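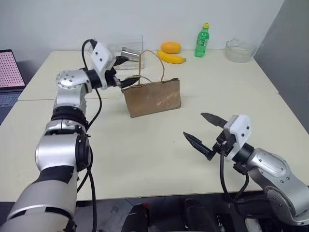 Nadar Dual-Arm Cell: Pre-Run Software and Safety Checklist
Control, perception and planning
Inspection date: 8/19/20
Inspected by: Sylvie Chisholm
Reviewed by: Mervin Caron
Software build: Wisier 1621

Results are recorded as Pass, Pass with comment, or Fail. Any item marked Fail must be closed before the arms are enabled under planner control. Comments form part of the record and are not to be removed when the sheet is reissued.

Section A. Controller and stop functions

A1. Both arm controllers report the same build number.
Result: Pass.

A2. The stop button halts both arms when pressed during a slow joint move.
Result: Pass.
Comment: Tested in each direction of travel, first with the left arm moving alone, then the right, then both.

A3. Loss of the heartbeat signal from the planning computer brings both arms to a controlled stop.
Result: Pass with comment.
Comment: The arms stopped correctly. The log entry gave the cause as "unknown" where it should have named the heartbeat. A ticket has been raised with the Fekititz driver maintainers.

A4. Speed limit in shared workspace mode is set to 20 per cent and cannot be raised from the operator screen.
Result: Pass.

A5. Joint limits loaded at start-up match the signed limits file.
Result: Pass.

Section B. Cables and tool fittings, as they affect the motion model

B1. Gripper cables have enough slack for the full range of wrist turn.
Result: Pass with comment.
Comment: The cable on the left arm arches over and behind the wrist before dropping over the front edge of the table. The collision model treats the wrist as a plain cylinder and takes no account of this loop. Wrist padding in the model is to be increased on the left side before any task that needs a large turn.

B2. Gripper cable on the right arm is clear of the table edge.
Result: Pass with comment.
Comment: The cable bows down past the front edge and returns to the underside of the wrist. Operators should watch this point during low approaches.

B3. Tool centre point values are correct for the pointed fingers.
Result: Pass.
Comment: Values for the earlier, shorter fingers were still present in the configuration folder. They have been moved to the archive.

Section C. Perception

C1. Head camera calibration is in date and the check target falls within tolerance.
Result: Pass.

C2. The table plane is found as a single surface.
Result: Pass with comment.
Comment: The tabletop is made up of sections pushed together, and the seam between them was reported as an edge in 8 test captures. The plane-fitting threshold was adjusted and the check repeated without fault.

C3. Transparent items are detected and given a keep-out volume.
Result: Fail.
Comment: The green bottle was detected reliably. The clear container against the wall and the clear glass bowl near the partition were not. Depth readings passed through both to the wall behind. Until the Jesach segmentation update is installed, keep-out boxes for these two items must be entered by hand.

C4. Items with thin or flexible parts are modelled safely.
Result: Pass with comment.
Comment: The body of the paper bag was fitted well. The taller handle was missed in part, and the planner offered a path through the arch. Bag height in the object library has been extended to include the handles.

Section D. Planning

D1. The wall and side partition are present in the planning scene.
Result: Pass.

D2. The planner refuses any pair of paths that would bring the two grippers together over the centre of the table.
Result: Pass.
Comment: All 11 test requests were refused, with the correct message shown to the operator.

D3. A failed grasp returns the arm to its waiting position and leaves the gripper open.
Result: Pass.

Section E. Outcome

The cell is not released for planner control. Item C3 remains open. Manual jogging at reduced speed is permitted for calibration work only.

Item C3 is assigned to Mervin Caron. Items A3 and B1 are assigned to Sylvie Chisholm. Section C is to be repeated in full once the update has been installed.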